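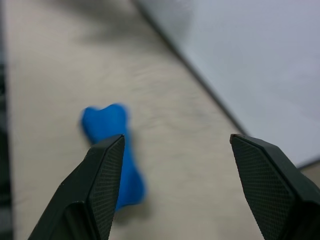
Unit 6: Shape, Wall Thickness and Wear in Molded Pet Toys

The outline of a chew toy is decided before its material, because the outline fixes where the load goes when an animal bites. Most outlines in current production derive from four basic forms: ball, ring, stick and bone. The bone is the most instructive of the four for this course, since it combines a slender section with two enlarged ones and a change of curvature at each transition. The blue toy on the beige tabletop has the classic silhouette, with two lobes at one end, a narrower shaft, and a widening toward the other end. Students should be able to sketch this outline from memory and mark the three zones on it: lobe, neck and shaft.

6.1 Terms

Lobe: one of the rounded projections at an end. A standard bone has four, two at each end.
Notch: the hollow between two lobes at the same end.
Neck: the transition from lobe to shaft. Quoted as a radius.
Shaft: the narrow middle section. Its width is measured at the midpoint.
Flare ratio: greatest end width divided by shaft width.

A flare ratio below 1.3 reads as a stick. Above 2.2 the ends dominate and the toy tends to be carried by one end only. Designs submitted for this unit should fall between these limits.

6.2 Where the load goes

An animal holding a bone lengthwise between its paws bites at the lobes. An animal carrying it bites at the shaft. The two cases have to be treated separately.

At the shaft, the section is compressed across its width and the load is spread along the tooth row. Failure here is uncommon in solid toys and usually shows first as surface pitting. In hollow toys the wall folds inward, and repeated folding produces a lengthwise crack.

At the lobes, the load is concentrated on the back teeth and the material is sheared as well as compressed. The notch then opens slightly with each bite. A sharp notch will tear. Aurelia Plattner's bench notes recommend a notch radius no smaller than one fifth of the lobe diameter, and this value is used in all exercises.

6.3 Bench trial, Vultgate molds

Three bone patterns were cast from the same batch of compound and cycled in the bite rig until the first visible tear. All three had the same overall length and shaft width. Only the neck and notch radii were changed.

Pattern A (sharp notch, small neck radius): 600 cycles
Pattern B (sharp notch, large neck radius): 1,441 cycles
Pattern C (round notch, large neck radius): 2,492 cycles

Pattern A tore at the neck, on the parting line. Pattern B tore at the notch. Pattern C tore at the notch as well, although the tear was shorter and did not reach the lobe face. A repeat of Pattern B with the parting line trimmed by hand gave 1,741 cycles - a gain that should be kept in mind when comparing results between groups, as trimming quality varies.

The trial used one specimen per pattern. It supports a ranking and no more than that.

6.4 Surface and color

A smooth surface releases cleanly from the mold and washes easily. It also hides shallow tears, which close up when the load is removed. Flex the toy by hand at each notch before recording it as sound.

Color has no direct effect on strength at normal pigment levels. It does affect inspection. Saturated colors show whitening at a stressed neck earlier than pale ones, and contrast with the floor or bench makes a detached piece easier to find. Grade all specimens under the same lamp, on the same surface, with the long axis parallel to the scale.

Soft compounds and foams may look alike once pigmented. Do not assign a material by eye. Use the indentation gauge and record the reading with the specimen number.

6.5 Exercise

Draw a bone outline with a shaft width of 30 mm and a flare ratio of 1.8. Calculate the end width. Assume two equal lobes side by side with no overlap and find the lobe diameter, then the smallest permitted notch radius. State which neck radius you have chosen and mark the parting line.

Hand in the drawing at full size with the working on a separate sheet. Drawings without a parting line will be returned unmarked. Do-yoon Shin holds the loan calipers and the indentation gauge - sign for both, and bring them back before the 4 p.m. lab.

Related handouts
Unit 4: Draft Angles and Parting Lines
Unit 5: Reading an Indentation Gauge
Unit 7: Rings and Tug Toys, the Dandora Patterns
Lab Sheet: Setting Up the Bite Rig

Questions about this handout: see Aurelia Plattner, materials lab | Back to top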